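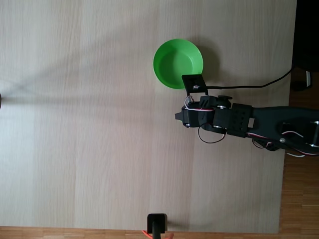
Chapter 5
Households and the Things They Keep

Every household spends money on goods that last. Economists call these durable goods, and they include furniture, kitchenware, bedding and tools. Food and fuel are used up quickly; a table may serve for decades.

This chapter draws on a survey of 371 households in the town of Loltcombe, carried out over 17 months. Families recorded what they bought, what they repaired and what they passed on to neighbours. Section 2 compares their records with those from Idilik, a smaller centre where second-hand trade is more common.

Before reading further, review the terms income, savings and depreciation — all three are used throughout the chapter.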